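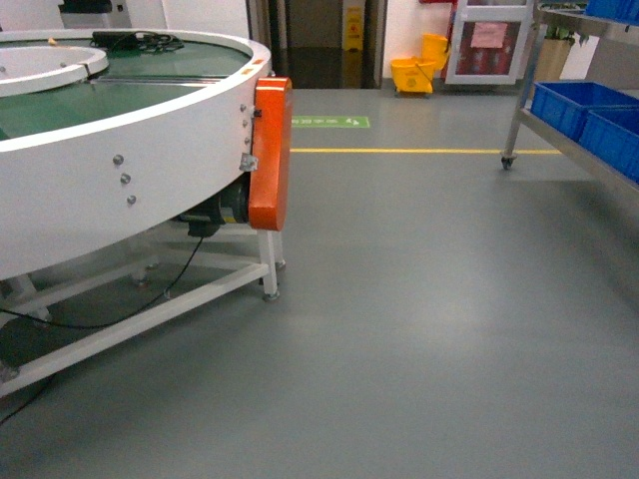
From: Nadhirah Ngau
To: packing-line list
Subject: Re: round conveyor, belt and feet

Petr Lytvynenko wrote:
> We are getting a used round conveyor for the end of our
> packing line. Green belt, white body, drive at one end. Two
> questions before it comes. Do you level it before or after
> fitting the belt? And is it worth keeping spare belts on the
> shelf? The seller quoted us 1,776 for one, which seems high.

We have run one at the Stikalden site for four years, so I can answer for ours. Yours may differ if it came from another maker.

Level it first. Put a spirit level across the white rim at several points, not on the belt, and turn the feet until it reads the same all the way round. Then lock the nuts. We fitted the belt first the first time and had to take it off again, because it kept creeping toward the outside. After leveling it ran true with very little tension.

Check the feet again after the first week. Our floor is epoxy on concrete and two of the feet had settled slightly by then. We now check them every August when the line is down for cleaning.

On the belt, I would keep one spare and no more. Our first lasted nearly 104 weeks on two shifts. The price you were given is higher than what we paid Litau, but ours did not include the joining strip, so ask what is in the quote.

Some other points:

Get the cables up off the floor before you start using it. Ours lie under the frame and the mop catches them every night. Clips on the crossbars should fix it.

Take the guard off the motor end once before you commission it, with the power locked out, and look at how the bracket is fastened. One of our screws was the wrong length and rubbed.

The side panel bolts on ours take a 16 mm socket. Jusus sent us a manual that gives a different size, so try one before you order tools.

I have the belt tracking notes as a text file if you want them.

Nadhirah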